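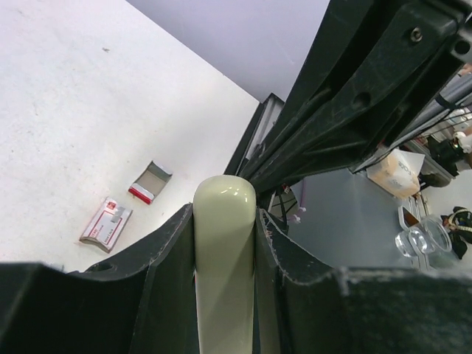 Is the Mavis starter kit good enough to teach a two-finger gripper to handle small stationery?

Only if somebody is free to stand beside it. We had the kit for most of the winter term, and our group would not recommend that the department buys a second one at the present price.

Project report, Mavis kit from Sendance
Group: Ottilie Lüthi, Valentin Lehner, Benedikt Leitner
Feb 24, 2022

What the seller promises

The Sendance leaflet says a new task can be taught "in an afternoon" and that 100 demonstrations are plenty. It doesn't say what kind of task. The sample videos are all foam cubes, which are light, square and forgiving. We wanted something closer to a real desk, so we chose staples boxes and a few other small things.

What we did

We recorded 600 demonstrations in December, guiding the arm by hand, and trained with the default settings. The small boxes were hard going. They are card, so the fingers have to press enough to hold and not enough to crush, and the kit gives you three grip levels to choose from. Three is too few. Level one let things slip, level three bent the card, and we ended up using level two for everything, which makes the setting rather pointless.

An open box is worse than a closed one, as the sides have less to hold them apart.

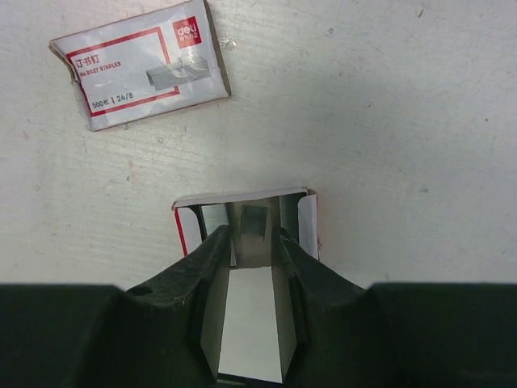 Pascal Fröhlich read our draft and thought we were being unfair: a kit at 2,000 euros can't be judged like a factory arm, and card packaging is awkward for any gripper without force sensing. We accept the second point. The first would be easier to accept if the leaflet didn't show a factory on its cover.

Support

Two emails to Sendance about grip levels got the same stock reply. The manual has a chapter on calibration that refers to a menu we couldn't find in our version.

Still open

We haven't tested the softer finger pads, sold separately.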